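Fio sobre o projeto da disciplina de manipulação deste semestre. Dois braços, uma mesa, um monte de botoeiras industriais para separar por tipo. Vou postando as notas conforme arrumo o relatório. 1/28

Enunciado, resumido: pegar botoeiras espalhadas em posição arbitrária, classificar pela cor do botão e depositar em dois destinos diferentes. Sem gabarito de posição, sem esteira, sem intervenção humana durante a rodada. 2/28

A equipe se chama Prullum. O nome veio de um erro de digitação no primeiro repositório e ficou. Quem orienta já desistiu de perguntar. 3/28

As outras duas equipes da turma pegaram o mesmo enunciado com peças diferentes. A Vasseur ficou com conectores, a Darnance com fusíveis de lâmina. Invejo a Darnance: fusível tem geometria constante. Botoeira, não. 4/28

O problema da botoeira: o centro de massa muda muito conforme o bloco de contato. Uma cogumelo com bloco duplo deitada apoia em dois pontos e gira assim que o dedo encosta. A mesma peça em pé é trivial. 5/28

Primeira tentativa: detectar o botão pela cor, calcular o centroide, descer a garra ali. Taxa de sucesso péssima com peça deitada. O centroide do botão fica longe do ponto em que faz sentido apertar. 6/28

Segunda tentativa: segmentar a peça inteira e pegar pelo eixo menor do corpo. Melhorou bastante. O eixo menor do corpo é quase sempre um par de faces paralelas, e os dedos gostam de faces paralelas. 7/28

O que sobrou de erro foi quase todo de contato lateral com a peça vizinha. Quando duas botoeiras ficam a menos de um dedo de distância, a abertura da garra empurra uma delas antes de fechar na outra. 8/28

Solução provisória: calcular a folga dos dois lados e, se não couber, escolher outra peça. O grupo vai se abrindo sozinho conforme as peças da borda saem. Feio, mas resolve a maioria dos casos. 9/28

Sobre a força de fechamento. Começamos com o valor padrão do controlador e a garra acionava o botão ao pegar peça pelo eixo longo. Acionar não estraga nada, só que o corpo escorrega junto com o curso da mola. 10/28

Limitamos a corrente do motor da garra em 75% do padrão. Abaixo disso as peças mais pesadas caem no deslocamento. Acima, volta o problema da mola. A janela é estreita e depende da borracha dos dedos, que gasta. 11/28

Calibração mão-olho: refizemos três vezes. Na primeira, alguém apoiou o cotovelo na estrutura depois da coleta. Na segunda, esquecemos de travar o foco da câmera. A terceira está valendo. 12/28

Erro residual na mesa: até 2 mm nos cantos, menor no centro. Para a botoeira dá. Para o fusível da Darnance não daria, então retiro parte da inveja. 13/28

O middleware é o Fleltell, que o laboratório já usava. Ponto positivo: o espaço de colisão entre os dois braços vem pronto. Ponto negativo: a documentação supõe que você já leu o código. 14/28

Alocação de tarefa entre os braços, versão inicial: metade esquerda da mesa para um, metade direita para o outro. Funciona até sobrar peça só de um lado. Aí um trabalha e o outro assiste. 15/28

Versão atual: zona compartilhada no meio, com trava. Quem reserva primeiro entra, o outro espera fora. Perdemos algum tempo em espera, mas não tivemos mais parada por proximidade. 16/28

Detalhe que custou uma tarde inteira: a trava era liberada quando a garra abria e só depois o braço recuava. O segundo braço entrava com o primeiro ainda descendo do caminho. Agora a trava só cai quando o punho passa do plano de segurança. 17/28

Conjunto de dados: 500 disposições anotadas à mão pela equipe, em turnos. Separamos 200 para teste e não olhamos para elas até agosto. Foi a decisão mais chata e a mais útil do semestre. 18/28

Critério de anotação: máscara do corpo, máscara do botão, rótulo de cor, orientação (em pé ou deitada). A orientação gerou discussão. Peça apoiada no colar conta como quê? Acabou virando "deitada" por decreto. 19/28

Mesa no estado de trabalho, vermelhas de um lado, verdes do outro, garra no centro: 20/28

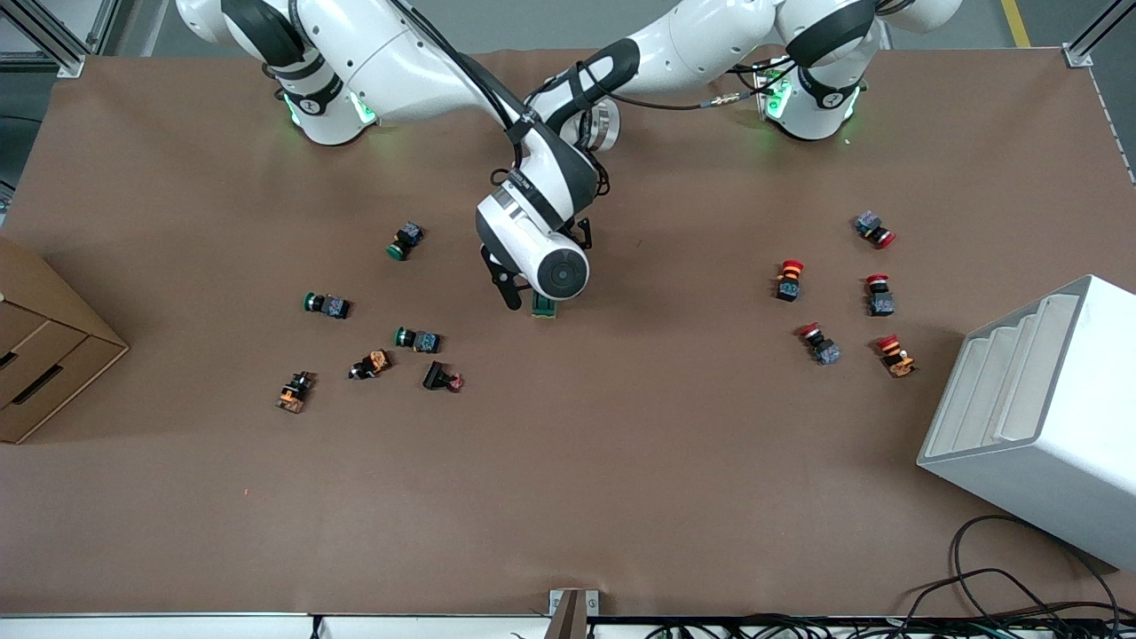 Renata perguntou se não seria mais simples treinar uma política de ponta a ponta com demonstração teleoperada e largar a segmentação. Talvez seja. O enunciado pede que cada etapa seja avaliada em separado, e com uma política única não temos o que medir no meio do caminho. 21/28

Fica como trabalho futuro no relatório, com uma estimativa de quantas demonstrações precisaríamos. A estimativa é um chute e vai estar escrito que é um chute. 22/28

Voltando à percepção. O papel pardo na mesa foi escolha nossa. O tampo original dava reflexo e o detector criava botões onde havia luminária. Com o papel, os falsos positivos por reflexo sumiram do registro. 23/28

Desvantagem do papel: enruga. Uma ruga perto da peça muda a altura de apoio e a garra desce no valor nominal. Passamos a medir o plano local em volta de cada peça antes da descida – custa pouco e evita raspar o dedo. 24/28

Laranja e vermelho ainda se confundem sob luz quente. O classificador às vezes pega a base laranja como se fosse parte do botão. Trocar o espaço de cor ajudou, e restringir a leitura à máscara do botão ajudou mais. 25/28

Pendências antes da entrega: recuperar a peça que cai durante o transporte (hoje ela só volta para a fila se parar dentro da área útil), registrar a corrente da garra em todas as rodadas e trocar a borracha dos dedos. 26/28

A avaliação final é uma rodada por equipe, com a disposição sorteada na hora. Conta peça no destino certo, desconta peça no destino errado. Peça que ficou na mesa vale zero, então recusar uma pega duvidosa compensa. Ajustamos o limiar de confiança pensando nisso. 27/28

Código e anotações vão para o repositório da disciplina depois da nota. O script de calibração posso mandar antes, para quem estiver usando Fleltell com dois braços. Está comentado em português e tem um caminho de arquivo fixo na primeira função, que precisa ser trocado. 28/28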